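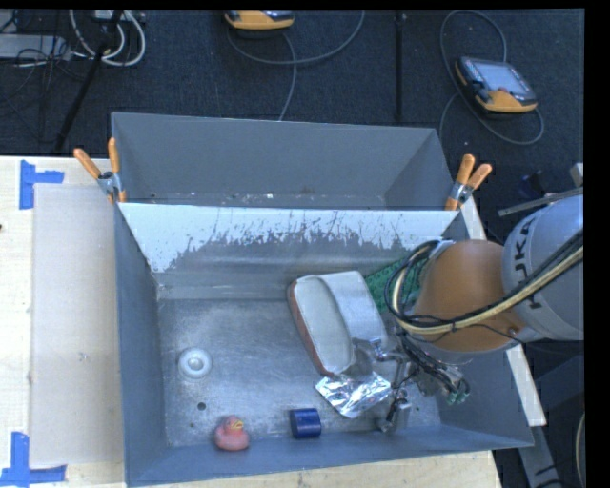 Print this page | E-mail this page
Reading time: 3 minutes

Personal Effectiveness, Evening Section
Handout 4: Procrastination and the Two-Minute Start
Instructor: Mirko Orlandini

Before we begin

Four of you e-mailed to say you would do last week's reading on procrastination later. I have forwarded these to myself as course material.

Last week we covered goals, meaning what you say you want. This week covers the gap between saying it and getting out of the chair. The usual advice for that gap is motivation, which is lovely stuff and keeps about as well as cut avocado. We will mostly leave it alone.

1. What putting off is

Working definition for this course: delaying something you intended to do, while expecting the delay to cost you. If you expect no cost, it's scheduling. If you never intended to do it, it's just honesty arriving late, and you may cross it off with my blessing.

Most people in this room assume they are bad with time. I would look first at the feeling attached to the task. The tax form makes you feel stupid, the phone call makes you feel fourteen, and the closet reminds you of your ex. Cleaning the oven suddenly seems attractive because the oven has no opinion of you.

Write this down: name the feeling before you touch the calendar.

2. The Gashaw list

Those who took the fall section know this one. Take one sheet of paper. On the left, write the task as it sits in your head ("sort out my life insurance"). On the right, write the first thing your hands would have to do ("find the blue folder"). If the right side contains the words "figure out," "deal with" or "get organized," your hands have not been consulted. Try again.

I kept one of these lists myself for 16 weeks. The item I carried over most often was a letter to Plandley, my old employer, asking for a pension statement. Total length of the letter when I finally wrote it: five lines. I had spent the whole of November feeling bad about five lines.

3. The two-minute start

Pick one item from the right-hand column. Do it for two minutes, with a timer. Then you are allowed to stop – and I mean allowed. People who secretly plan to trick themselves into an hour of work find that by Thursday the trick has been noticed.

Things that count as a start:
- opening the document and typing a bad first sentence
- putting the shoes by the door
- dialing the number, even if you get the recording

Things that don't:
- buying a nicer notebook
- downloading Ometeck, Lelteck or whatever app your brother-in-law swears by
- telling people about your plan (very pleasant, very dangerous)

4. When you miss a day

You will. The second missed day is the one to watch, as it tends to bring a speech along: "Well, that's me, I never stick to anything." Write the speech down word for word and read it aloud. Mine runs to 145 words and sounds like my uncle.

Then do two minutes. No making up for lost time, no double sessions on Saturday as a punishment.

For next time

Bring a Gashaw list with at least five rows. Choose one row and start it on four different days. Note the feeling before and after, one word each. "Fine" is not a feeling in this class.

Reading: course pack, chapter on self-talk. Skip the quiz at the end, which tells everyone they are a visionary.

Questions to Mirko Orlandini, Room 210, half an hour before class | © Evening Section course materials | Back to top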